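Bring Back the Small Cup

I bought a coffee in Linton last month and it came in something I could have washed a puppy in. I'd asked for a small. The girl at the counter was very nice about it and said this was the small, and did I want to go up a size for 12 cents more? I did not. I carried it out with both hands and drank maybe a third of it before it got cold, and then I walked three blocks looking for somewhere to pour out the rest.

I've been grumpy about this for years, so let me get it out of my system. Cups are too big. Mugs are too big. The glasses at my sister's house are so tall they don't fit under her own faucet unless you tip them sideways. And don't get me started on those insulated jugs with the handle and the straw that people carry into church.

My grandmother had a set of teacups that held maybe six good swallows. As a kid I thought they were for dolls. She'd fill one, drink it while it was hot, and fill it again if she felt like it, and a lot of the time she didn't. She got up from the table, too, to fetch the pot, and she'd stop and look out the window at the bird feeder and tell you which squirrel was the bad one. I don't think you get any of that with a jug. 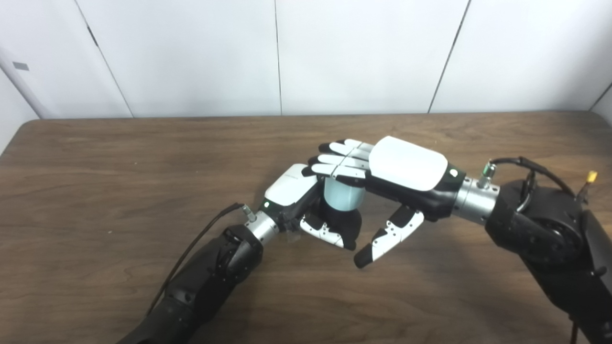
So a while back I went through my kitchen cabinets and pulled out everything that held more than a normal person wants at one sitting. I had a mug from Goodwin Hardware that I'd been using for soup. I had a pair of giant ones from a gift basket, the kind with a joke on the side that stopped being funny before the tissue paper was off. Into the box they went, and I drove the box over to the thrift store in Grolten before I could change my mind.

Guess what they had there on the shelf? More giant mugs! A whole wall of them, and every one with a joke on it. I had to dig around behind a fondue set to find anything small, and I came home with four little cups that don't match. I paid less for all of them than I'd paid for the puppy-washing coffee.

Now, my brother-in-law says I'm being silly and a big cup is just a small cup you don't have to refill. He likes numbers, so he measured his travel mug and mine for me. His holds 800 milliliters. My new favorite holds 176. He thought this proved his point. But I've watched him drink that thing, and the last half of it goes down like a chore. He's not even tasting it by then – he's just getting to the bottom.

I do see the other side. If you drive a truck or work nights, fill up whatever you want and God bless you. If you've got bad knees and the kettle is far away, same thing. And I know a café makes its money on the larges. The diner out on the Irkance road still pours coffee in those thick little cups, though, and comes by with the pot, and the parking lot is full by 7 in the morning. They've got 200 of those cups stacked up in back, the waitress told me, because they get chipped and the owner won't switch.

What I'd like is just the choice. Put a real small on the menu. Charge me nearly the same for it, I don't even mind. I'd pay it happily and sit down at a table and finish the whole cup while it's hot, and then I might order a muffin, which I never do when I've got a bucket to carry.

My sister is getting two of the little cups for her birthday. She's already told me she'll use them for paper clips.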